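3.2 Cell upkeep

The Starska cell is one white arm beside a gray drawer cabinet, clear panel on brackets along the back. Test items are soft packs – hard to grip, easy to crush. Finger faces wiped with alcohol at the start of each shift, wrist vent brushed out, joint seams checked for play. Zero offset gets re-taught after any finger swap. We skipped that once in November and lost 23 trials.

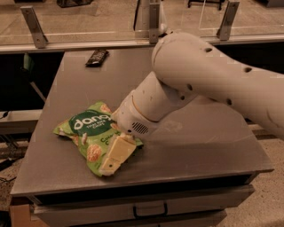

Figure 4. Finger pressed onto a chip bag.

Maarja Vanags, reading a draft of this section, objected that wiping every shift was too often and that the pads on her Hoder cell went 4000 cycles between cleanings with no loss of grip. Her pads are a harder grade. We kept our interval but now log the cycle count as well, so the two can be compared.

Finger wear is the main cost. Spares come from Biltia, fitted with two screws, torque by hand driver only. Old set came off at 1342 cycles, edges rounded. Height check afterwards: lower the closed gripper to just over the tabletop, clear of any pack, read the offset, repeat at a second spot. If the readings dont agree, reseat the finger and start agian.

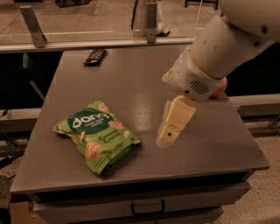 Can the height check be run with the arm still cold? After a ten-minute warm-up only – cold readings drifted too much to use.

Offsets are stored per finger set.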